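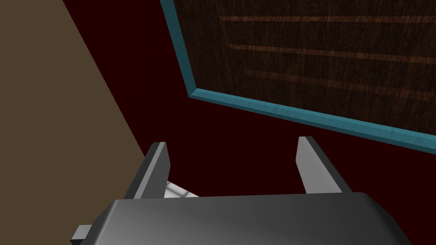 Paying for less stuff

Jun 24, 2022
By Slamet Hutapea

Jui-lin Lo charges 355 dollars to stand in your kitchen and tell you to throw things out. I went to see her at the Girnow office expecting not to be won over, and I wasn't, though it was closer than I'd planned.

Her method, which she calls Iver, rests on one rule. If you haven't touched a thing in two seasons, it goes. I asked what happens to the turkey pan.

"You borrow one," she said. "People have neighbors."

I have neighbors. I wouldn't lend them a turkey pan and I doubt they'd lend me theirs, least of all on the one day everybody needs one. Lo said that was a problem with my street.

The company says 321 households in Pultton have been through the program. I wanted to know how many were still tidy a year later. Lo said they don't follow up.

"I'm not a doctor," she said. "I don't have patients. You wanted a clear counter, you got a clear counter."
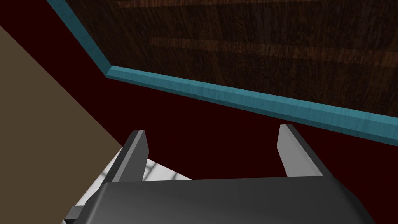
Jui-lin Lo did admit that a good share of her customers call again, and that the second visit costs the same as the first. She sees no shame in this. A haircut doesn't last either, she told me.

That's a fair answer, but nobody sells a haircut as a new way of life, and the Iver booklet does – on page two, in large type. I read her the line. She laughed and said she hadn't written it. 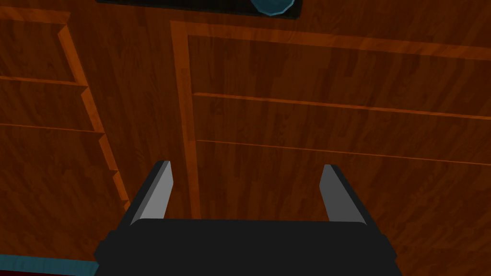

What she did write is the chapter on guilt, and I'll give her that one. She thinks most of us keep things out of fear of having wasted the money.

"The money's gone," she said. "It went when you paid. Now you're giving the thing free rent as well."

I asked about her own home. She has 10 boxes in storage at Chuang, left over from a move last September, and hasn't opened any of them. By her own rule they should be gone.

"I know," she said. "I'll get to it."

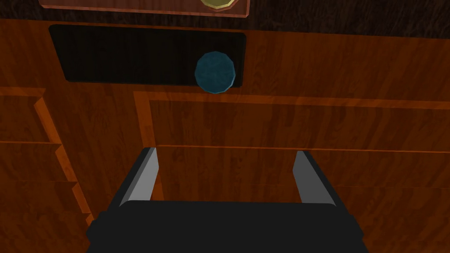
I liked her more after that, but I kept my 355 dollars. I went home and got rid of a fondue set without any help. The turkey pan stays.

Comments (3)

marge_p: Did the program last fall. Counter was clear until the holidays. Not sorry I did it but would not pay again.

Dell: So she can't follow her own rule and it's still full price?

northside_ron: I'd lend you a turkey pan.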